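4.2 Kitchen chores

We were most curious about the kitchen set, and it gave us the best surprises of the whole study! The Noko controller ran 600 trials at our Soditby bench, split over putting away mugs, racking plates and moving food in and out of a basket. Plates went very well: 79 percent ended up standing in the rack on the first try, with no help from the operator. Mugs were harder. A handle has to meet a short peg at the right angle, and 149 trials were stopped because the mug slipped or turned in the grip. Even so, the gains over the Kekbridge baseline are large — that system finished only 40 percent of the plate trials under the same rules (see Jabłońska for the scoring).

Figure 3 gives the layout. Both arms share one tabletop, so a good plan has to keep them out of each other's way while still reaching the mug tree and the plate rack.
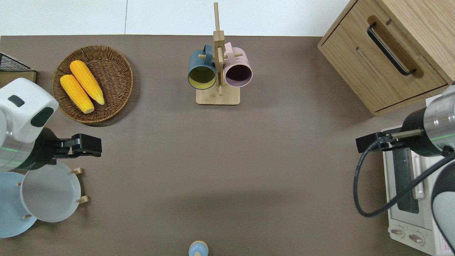

Figure 3. Two-arm kitchen setup with mug tree, plate rack, basket of corn and toaster oven.

Can a machine do the dishes yet? For plates, we think it is very close. For mugs, we plan to repeat the trials in November with softer finger pads and a slower approach to the peg.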